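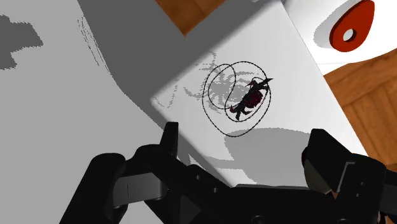
A black gripper with its fingers open over a white surface.

How to Record an Older Relative's War Stories (and Have Something Usable at the End)

Posted 7/23/20

I've recorded a fair number of interviews now, mostly with family and then with neighbors who heard I was doing it, and I made every mistake there is on the first few. My great-uncle's tape is 3 hours of ceiling fan with a man whispering under it. So this is how I do it these days. You don't need to be a historian and you don't need fancy gear.

Before you go

Do some homework, but don't overdo it. Find out the branch of service, the unit if anyone knows it, and the rough years. Discharge papers are the best place to start, and they're often in the same box as the insurance policies. If the family can't find them, look for a shoulder patch or the back of a photo. I spent one whole evening on a snapshot marked "Lestberg, June" before I found out Lestberg was the name of the family's farm and had nothing to do with the army.

Write your questions on one sheet of paper. I used to bring a packet, and I'd be shuffling pages while somebody was telling me about the troop ship. One sheet, big handwriting. Start with easy stuff:

Where were you living when you went in?
Who took you to the station?
What did they feed you?
Who did you bunk next to?

The food question is my favorite! People who say they don't remember a thing will go on for twenty minutes about powdered eggs, and by then they're warmed up and you've hardly said a word.

Setting up the room

Pick the smallest room with carpet and curtains. Kitchens sound awful (refrigerator, clock, somebody doing dishes). Turn off the fan, put the phones in another room, and shut the dog out if the dog will stand for it.

I bring 2 recorders and run both the whole time. One goes on the table on a folded dish towel, which keeps the thumps down when people tap the wood, and the other is a little clip-on mic attached to the shirt. Put in fresh batteries, even if the old ones say they're fine. Then record a minute of chat and play it back through headphones before you start for real.

The interview itself

Say the date, the place and both of your names out loud at the start. You'll feel silly. Do it anyway – labels fall off and files get renamed.

Then ask a question and be quiet. This was the hardest part for me, I'm a talker, and on my early recordings I jump in every time there's a pause. Count to five in your head. A lot of the time the good part comes at four.

If a place name goes by that you can't spell, jot it down the way it sounded and ask at the end. I have a Clestus in my notes that took me months to sort out (it was a dog, the company mascot).

Don't push on the hard parts. If someone says they'd rather not talk about it, say that's fine and go back to something easier. Sometimes they come around to it later on their own, and sometimes they don't, and either way you should still be welcome for supper. I stop after an hour and a half, tops. Come back another day if there's more.

Afterward

Copy the files the same night. I keep 2 copies at home on separate drives and give another to the family. Name them with last name, first name and date, in that order, so they sort properly.

Typing up the whole thing takes forever. For a first pass I just make a list of topics with the time next to each one, so a grandchild can jump right to the part about the troop ship. Scan any photos while you're at it, front and back, and give the originals back in the same envelope they came in.

Last thing is permission. Have your relative sign a short note saying who can listen and whether it can go to a library. Our county library has a sample form at the front desk, and they'll take a copy of the recording too if you call ahead.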